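Home Syllabus Readings Assignments Lab Hours Contact

Search this site Go

Unit 3 handout: Reading a kit before you buy it
Case: the Sorkum two-arm cleanup kit

Bring this to section with your own notes on the Sorkum brochure. We will spend the first half of the session on the claims and the second half on what a buyer could check without being an engineer.

What is being sold

Sorkum sells a two-arm tabletop kit to small kitchens, cafeterias and teaching labs. The box has the arms, the grippers, a mounting rail and a license for Liris, the control software. Liris comes with a set of ready-made routines. The one that gets the most space in the brochure is called "After Lunch," and it is supposed to clear a used tray, put the trash in one place and leave the dishes in a rack.

The brochure says the kit "handles everyday mess." Underline that phrase. It has no number attached to it, no list of items and no failure rate, and it can be stretched to fit whatever the arms happened to manage during the demo. A phrase like that should make you want to ask three questions. Which mess? How many tries? Who set the table?

The table matters more than students expect. A dish that starts on a flat tray with open space on all sides is a fairly kind problem. The same dish under a napkin, next to a fork, with sauce on the rim, is a different problem, and a routine that does well on the first can be useless on the second. Vendors know this. Always ask what the arms start with, and ask before you ask how fast they go.

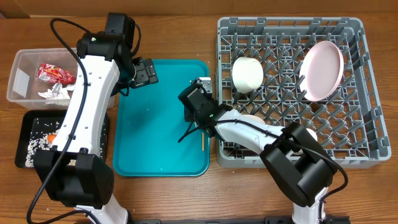

The hard items in a job like cleanup are rarely the dishes. A bowl or a plate is stiff, it has a rim to pinch, and a rack with prongs forgives a certain amount of sloppy aim. Rice is another matter. A parallel gripper has two fingers that close toward each other, and a grain of rice is a poor thing to pick up with it. You can tip the tray, sweep it or wipe it, but each of those is a separate skill, and the Sorkum brochure mentions none of them. A thin wooden stick lying flat is nearly as bad. The fingers have to come down very close to the surface, and a small error in height means they either close on air or push into the tray.

Wrappers sit somewhere in between. They crumple, so there is usually something to grab, but they change shape every time they are touched. If a routine was tuned on stiff objects, I would want to see it run on soft ones before believing anything.

What the brochure leaves out

1. Resets. If a person put the items back between runs, that person's time is part of the cost. Sorkum gives no figure for it.

2. What counts as done. Is the tray clear if a few specks are left? In a lab, maybe. In a kitchen that has to pass an inspection, no.

3. Who is driving. Two arms on a rail can be run by software or by a person at a second set of controls, and a still picture will not tell you which. Ask for it in writing. "Supervised autonomy" does not answer the question.

4. Washing. The brochure talks about dishes all the way through and never says what happens when a gripper gets sauce on it. Cables draped over the arms are another thing to ask about if the kit is going anywhere near a sink.

A comparison, for what it is worth

Siu makes a one-arm kit aimed at the same buyers. It promises less. Its sheet lists 17 objects by name and says the arm was tested on those and on nothing else. I don't think the Siu arm is better hardware, and one arm is a real limit when a tray has to be held and emptied at the same time. But a buyer can take that list into a kitchen and find out in an afternoon whether it is true. You can't do that with "everyday mess."

Irkton rents the Sorkum kit by the month, with setup included. For a school this may be the sensible way in, mainly for the reason that you can send it back. Read the rental terms on cleaning and on broken dishes. They are short and they favor Irkton.

For section

Write 2 pages on the following. Pick one claim from the brochure and rewrite it so that it could be proved wrong. Then describe the test: what is on the table at the start, where each thing should end up, how many runs, and what you would call a failure. Include at least one item you think the kit will do badly on, and say why you chose it.

Do not grade the vendor on tone. Several papers last June spent most of their length on how annoying the brochure was, and I agreed with them, and they still got low marks.

Back to top | Contact the course office | Copyright, all course materials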